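Trindov Disassembly Cell

The Trindov Disassembly Cell, usually shortened to Trindov, is a robotic workstation and training service for taking apart used desktop computers. It is sold by Stikent, a supplier of equipment to repair shops, recycling centers, and vocational schools. The cell is offered in two forms: as a complete kit installed at the customer's site, and as a contract service in which Stikent staff set up the work, teach the robot, and hand over the finished routines. The smaller edition of the kit is called Uno.

Background

Work on the cell began under Dorin Mocanu, an engineer who had earlier built test benches for power supplies. The first version could remove side panels and little else. Irina Ilie joined to design the fixtures, and the present layout, in which the case and its loose parts share a single table, dates from her second revision. The name Trindov was adopted when the product went on sale. Until then it had been known inside the company as Ursu, a name still found in the headings of older manuals and in some of the software menus.

Design

The cell is built around one robot arm with a two-finger gripper. The arm stands behind a slatted metal table, and the computer is laid on its side with the opening facing up. Fixtures are fastened to the table next to the case so that parts which are easily damaged have a fixed place to rest. A small camera at the wrist gives a close view of the fingers, and a second camera covers the table as a whole.

Stikent supplies no clamp for the computer case in the standard kit. Cases differ widely in depth and in the shape of the front bezel, and the manual allows an operator to steady the case by hand during slow moves. A powered clamp is sold separately and is required where the cell runs unattended.

Operation

Routines are taught by demonstration. An operator guides the arm through a task, the motion is recorded, and the recording is repeated with small changes in the position of the case. The manual asks for at least 26 recordings of each task before a routine is tested on its own. Tasks in the standard library cover memory modules, drives, processors, and cable plugs.
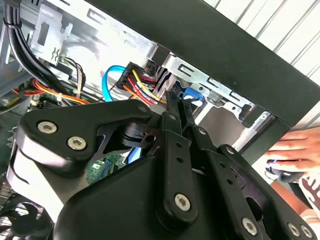

Cable work is generally regarded as the hardest part of the library. Wires bend when touched and seldom lie in the same place twice, and a plug that is gripped at a poor angle may hold fast while the whole case shifts on the table. The manual recommends that operators approach a plug along its own axis, close the fingers slowly, and stop the arm if the case begins to move. Pulling on the wires themselves is not permitted in any supplied routine.

Processors call for a different method. The retention frame must be opened before the part is lifted, and the part is then placed in a holder of matching size. Memory modules are laid lengthwise in a slotted holder. Both holders belong to the same fixture tray, which can be taken off the table and replaced with another when a different model of computer is to be handled.
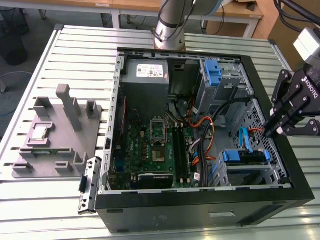
An opened desktop computer beside its fixture tray, with a processor and a memory module in their holders.

Kit and service

The full kit contains the arm, the gripper, the table, both cameras, and 5 fixture trays. Uno contains the same arm and gripper with one tray and a shorter table. It is intended mainly for classrooms. Buyers of either edition receive the software without a yearly fee, though new task libraries are charged for.

Under the contract service, a Stikent team works at the customer's site for 33 working days. The customer provides the computers and a room with a level floor. Safta Jitaru, who manages the service, has described the first week as mostly sorting, as mixed lots of computers must be grouped by case type before any teaching can start. Recordings made during the contract remain the property of the customer.

Reception

Evander Morrison reviewed the full kit for a recycling trade newsletter after a trial in which 3000 parts were removed. He praised the trays and the plain wording of the manual. His main complaints concerned the time needed to change from one case type to another and the cost of the separate clamp, which he thought should be included. He advised shops that handle many brands in small numbers to consider the contract service before buying.

Ionuț Ene, an instructor who used Uno with vocational students, gave a more favorable account. Students learned to guide the arm within a morning, he wrote, but took much longer to judge how firmly a connector could be pulled. He also noted that the old Ursu headings in the manual confused first-time readers. Stikent has stated that the headings will be corrected in the next printing.

Related articles
Fixture tray
Teaching by demonstration
Two-finger gripper
Computer recycling
Stikent Uno

Shares: 33 | Comments: 5

Contact | Copyright | Back to top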